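Chapter 2
Soft Goods and the Two-Arm Kit

Maricel Navarro and Aileen Bautista

Most kits get sold on hard parts. Blocks, cups, boxes. Soft goods are where the money goes, so we start there - with the Vadanar kit, list price 2000, spare finger pads 224 a set. 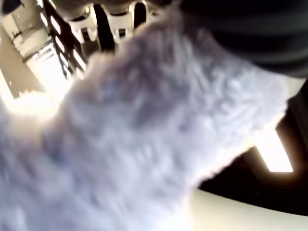

Fig. 2.1 Wrist view, white plush close up.

Fur blurs at this range. Edges hard to find, grip depth harder. Vadanar's manual gives it one paragraph, wich is thin. Read it anyway.

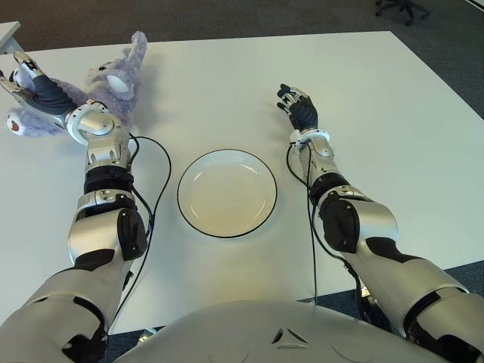

Fig. 2.2 Head view. Left hand on the toy, right hand open by the plate.

Cable slack matters to - see the loop at the left wrist. Check before every run.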